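Grimham: Revised tabletop set for color and shape sorting

May 4, 2023

Provent has issued the second edition of its mixed tabletop set, a collection of ordinary household goods and toys used for sorting, naming and put-away exercises. The set is stored and laid out at the company's rooms in Grimham. The first edition was lent 678 times, and the changes follow from the return slips filled in by borrowers. 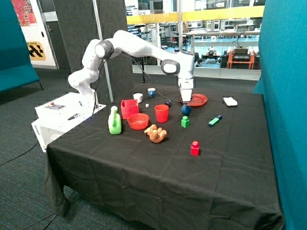
The new edition keeps the mix of kitchen items and toys but changes how they are placed. Items of one color are no longer grouped by default. The layout instead spreads a color across the table, so that a user who sorts by color has to reach past other items. The red plastic basket, for example, stands toward the left with the white cup behind it, while the red plate is near the back right. The green and red toy blocks have the same stacked shape and serve as the matching pair for shape sorting. Small items are placed in open spots between larger ones.

Black cloth remains the standard cover. Volkan Kozan, who prepared the item list, said that patterned covers were dropped after the first edition. "Patterned fabric slowed people down when they were looking for the small pieces," he said. "A plain cover also shows lint, so it has to be brushed between sessions."

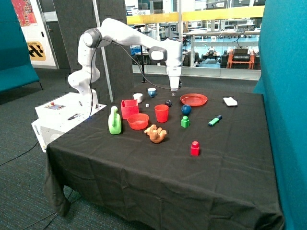
The cover is now cut with a longer drop at the front. Loose folds on the top surface are to be smoothed by hand before anything is set down, as balls will roll into a crease. Open containers go down first and soft toys last. The full order is given in a 22-page guide packed with each set.

Translucent plastic is treated separately in the guide. Its color looks lighter where light passes through, and borrowers had entered the same cup under different colors. The guide now asks them to judge color at the outermost edge of the rim.
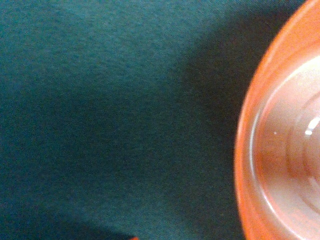
Orange cup on the cloth, seen from directly above.

Replacement parts are handled by Westerberg, which holds stock of cups, bowls and blocks. The parts list has been renumbered and the old numbers will be accepted until the end of May. Kjell Aasen at Westerberg said orders for single pieces are packed the same day if the form gives both the color and the item name.

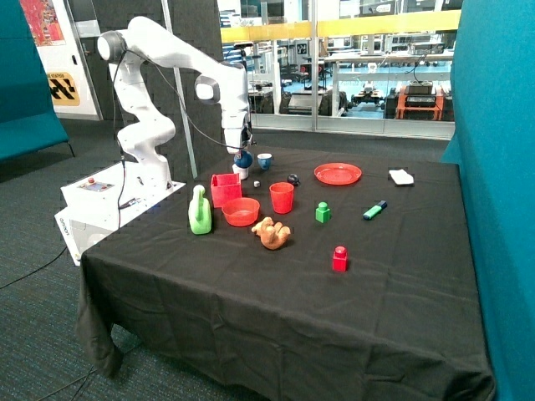
Can first-edition sets be brought up to date?
Owners can order the new guide and cover on their own and keep their existing items, provided that no container is cracked.

The second edition is also available on loan through the Gredwood store. A deposit of 100 dollars is charged per set and refunded on return of all listed items.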